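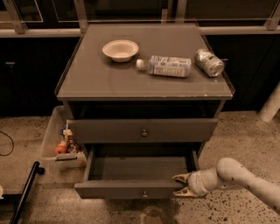 *Bowl, bottle and can on the grey cabinet.*

July 13, 2026

Printer driver on the Filtthorpe desk PCs. Went back to build 2747 after the newer one kept dropping the duplex setting. Removed the old package first with the print server tool, restarted the spooler, then installed from the share. Test page fine on both trays.

Nadhirah still gets error 524 on her laptop. Her driver date is from April, so Windows Update has probably put its own copy back. Blocked driver updates in policy and set the timeout to 90 seconds.

To do: ask Fikri for the admin login to the Plimeck machine. Check the spooler log tomorrow.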